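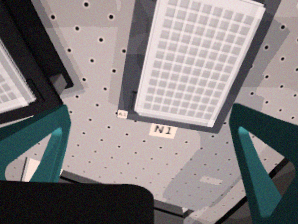
About us

Cellcombe is a small company which tests and programs robot arms for workshops and, more and more, for homes. We started with one question, and we still ask it every week: can a machine do this chore yet?

People who visit us usually expect a yes or a no. Our answer is most often "this part of it". Taking a small piece out of a tray, if the tray is always in the same holder and the holder is always in the same place, is a chore that a machine can do well today. Emptying a kitchen drawer where nothing is in its place is much harder, and we do not sell it.

How we work

Every job begins in simulation. We build the work table on the computer, with its pegboard, its trays and its labels, and we let the gripper try there first. A mistake on the computer costs us a little time. A mistake on the real table can cost a finger of the gripper, and the spare parts are not cheap.

When the simulated work goes well, we repeat the same job 100 times on a real table. We write down each failure, also the small ones, and the customer receives the full list. Some customers were surprised by this at the beginning – they told us that other suppliers show only the good video.

What we have learned until now

Shop-floor chores are ahead of household chores. In a shop, people are ready to move a shelf or to put a label so that the machine has an easier life. At home, nobody wants to do this, and I think they are right. Sorting small parts, loading trays and bringing tools to a bench are the jobs we accept gladly. Folding clothes we have tried for 2 years. It works with towels, and it works slowly.

Our projects

Rirnell is our program for tray handling. It is used today by 4 workshops, and the first of them was Bostex, where the arm fills the trays for the evening shift. The people of that shift still check the trays by hand, and we advised them to continue so.

Chávez is our household project. It began in February and it has a list of 20 chores, from clearing a table to putting socks in pairs. Most of them are not solved. We publish the list on this site, with the failures, and we change it when there is something new to say.

Visits

Our workshop is open to schools and to companies by appointment. Please write to us before you come and tell us which chore interests you – if we can, we will prepare it on the table.

Page last changed: June 24, 2023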